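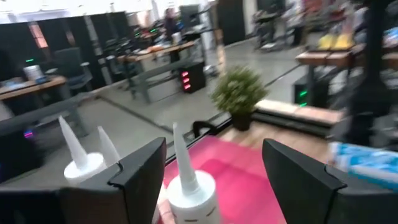
Aug 4, 2021

So I've had the Sammont gripper kit on loan for two weeks now, and I promised I'd write something before it goes back to Witley. If you missed the last post, it's a pair of fingers, a wrist camera and a box of brackets that bolt onto most small arms. Ours went on without any swearing, apart from one bracket screw that's a silly size (keep the little key that comes in the bag, you'll want it!).

I've mostly been trying it on sealant tubes, the sort with the long pointy nozzle. They're a good test. The body is smooth and round, the nozzle sticks up right where you want to come in, and if you stand a few close together the fingers have to get between them without knocking the neighbours over. The bevelled tips are a big help there. My old Sester gripper has square ends and it went through a group of tubes like a bowling ball.

Setup took me an afternoon, and most of that was the camera. The manual is 17 pages long and spends two of them on the thing you really need, the wrist calibration. I rang the help line and got Ludger Stöcker, who was lovely and talked me through it in ten minutes — he says a new manual is coming in December. We'll see.

What don't I like? The fingers are matt black and quite chunky, and with the camera so close they take up a fair bit of the view. You get used to it. The grip force slider is also far too twitchy at the low end, so I've ended up leaving it in the middle and forgetting it's there.

Then there's the price, 3000 for the full kit, which made me gulp. Knut Thiele asked in the comments if you can buy the fingers on their own, and yes, you can, but you lose the camera mount and I wouldn't bother. I'm still dithering. It has to be posted back on Friday, so I'm going to spend tomorrow trying it on squashy packets and I'll put the results up when I've got them.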